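Home | News | Research | Events | Contact

Hand-held grippers teach robot arm to fold and rack kitchen items

Last updated: Sunday, 4:10 p.m.

A research group at Bolside has trained a robot arm to do small kitchen jobs using only recordings made by people holding a gripper in one hand. No robot was used while the recordings were made. The group reports that the arm completed 41 of 50 trials on its main test, which asked it to pick up a folded towel and lay it over a wire rack.

The usual way to gather this kind of training material is to have an operator steer the arm itself from a second set of controls. That is slow, and it ties up the arm for days at a time. The Bolside group built a tool with the same two fingers as the arm and a camera fixed behind them, so that the view during a recording is close to the view the arm has later when it works on its own.

"The fingers have to sit in the same place in the picture both times," said Aslak Blomqvist, who leads the project. "If they shift by a little, the arm reaches short. We lost most of a month to one loose bracket."

Recordings were made in kitchens and on plain tabletops at two sites, Nurholm and Midtbø. People taking part were shown the tool for a few minutes and then asked to do each job at their normal speed. The group kept 328 recordings after throwing out those in which the camera lost track of its own position, a common problem over blank white surfaces with little for the software to follow.
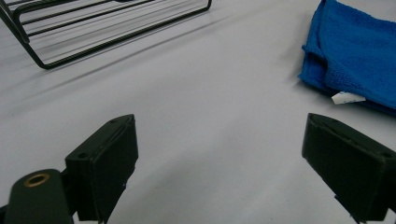 To deal with the tracking problem, the group changed how each recording begins. The person now holds the tool still over the work area for two seconds with the fingers open, then moves it in a slow arc before reaching for anything. With that start, the share of recordings that had to be thrown out fell to 19 percent. Before the change it had been close to half.

The second part of the method deals with timing. A person's hand moves faster than the arm can follow, and earlier versions of the software tried to copy the speed along with the path. The current version keeps the path and the moment at which the fingers close, and lets the arm set its own pace between those points. Blomqvist said this made the largest difference on soft items, which tend to slide if the fingers close early.

Of the nine failed trials, five were missed grasps in which the fingers closed on a single layer of cloth. In three the towel caught on the rack and the arm stopped. The last was a software fault unrelated to the method.

The group also tried the trained arm in a room where no recordings had been made, on a bench at Falley with different lighting. Results there were weaker. The arm found the towel in most attempts but often placed it too far toward one end of the rack. Blomqvist said the group had not run enough trials at Falley to give a figure.

Work on the next set of recordings begins in May. It will cover cups and shallow bowls, and the finger pads will be replaced with a softer version. The group plans to release drawings for the tool and its mounting parts once the new pads have been tested.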